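Is Prestenness really a good base for a small export company, or is that just the brochure talking?

Posted in: Starting up and relocating
Asked by fehr_and_doubt, 25th January

I run a two-person business selling replacement parts for lab and clinic equipment. Most of our orders ship abroad. Our lease is up soon and we keep getting mail from the Prestenness development office telling us to move there. According to them it is "the natural gateway" to everywhere, it has been a trading port since 1847, and companies that register in the Plunden business zone pay no local tax for 2 years.

I have read the whole packet twice and I still can't tell what I would be getting. There is a map with a lot of curved arrows on it. Every arrow starts at Prestenness, which proves that somebody owns a drawing program. The "31 direct connections" are not listed anywhere. When I called to ask if those were ships, flights or trucks, I was told it was "a mix."

The rent is lower than what we pay now, I'll give them that. But I would like to hear from people who have moved there and have shipped something out of it. Did the location save you any time or money? And is the tax break real, or does it come back as fees?
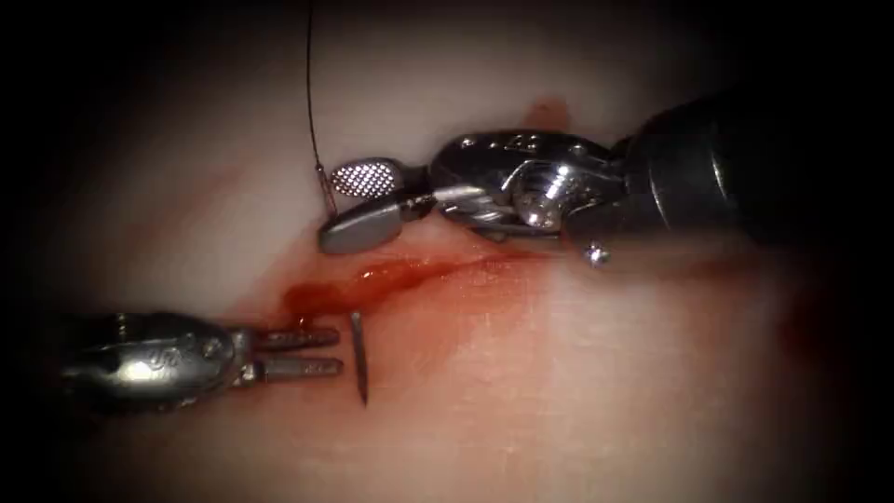 Our volume is small, a few pallets a month plus a lot of parcels. We don't need a warehouse with six loading doors. We need a carrier who shows up, customs paperwork that doesn't sit in a tray, and somebody who picks up the phone. Please don't answer with a link to the brochure. I have it.

3 replies

skaltum_side
Member

We were in the Plunden zone for most of a three-year lease, so take this as one company's experience.

The arrows are nonsense for a business your size. The port is real, but it handles bulk cargo, mainly grain and gravel. Your pallets will not go out on those ships. They will go by truck to Skaltum and get put on something there, the same as they would from half the towns in the region. I asked for the list of 31 connections too. What I finally got counted each direction of a route as its own connection, and several of them were seasonal. Once I crossed out the ones that would never carry a box of mine, I had 14 left, and most of those went through Skaltum anyway.

The tax break is real, but read the part about when it starts. The clock runs from the day you register, and you can't get the keys until your registration goes through. Then there is fit-out, the phone line, the safety inspection. We had burned through a good part of the first year before we invoiced anybody from the new address. There is also a zone service charge, billed quarterly, which covers snow clearing, the gate and "promotion." I think the promotion is the brochure.

On the good side, parcels were fine. Pickup was every afternoon and the driver hardly ever missed. The customs office is small and they answer the phone, which I can't say for Skaltum. If you send clean paperwork it comes back fast. If there's a mistake on it, you will be waiting for the one person who can fix it.

Would I do it again? Maybe, for the rent. I wouldn't do it for the location. Before you sign, ask for these in writing:

The start date of the tax period, and whether it can be moved to the day you open.
The service charge for the last two years, not the estimate for next year.
What happens to the tax you saved if you leave early. In our lease, part of it had to be paid back.

And get a quote from your own carrier using the new postal code. Ours added a remote area charge that no one at the development office had ever heard of.

portside_parts
New member

Great location, we love it here!! Very central and the office people are super helpful. Don't listen to the negative stuff. You can be anywhere in the world from Prestenness.

ledgerly
Member

I never moved there, but I do the books for a company that did, so I can only speak to the money.

The post above about the payback clause is right. I would add that the break covers the local business tax only. Payroll and property are separate, and if you rent, the landlord passes the property part on to you. For a company of two people the local tax is often not a big number to begin with. Work out what you paid last year, double it, and that is the most the offer can be worth to you. Then take off the cost of moving.

For my client it came out slightly ahead, mostly on rent. They had Fehr handle the move and that bill was higher than the quote, so leave some room there.

As for being a gateway to everywhere, I have seen the same line from two other towns this month.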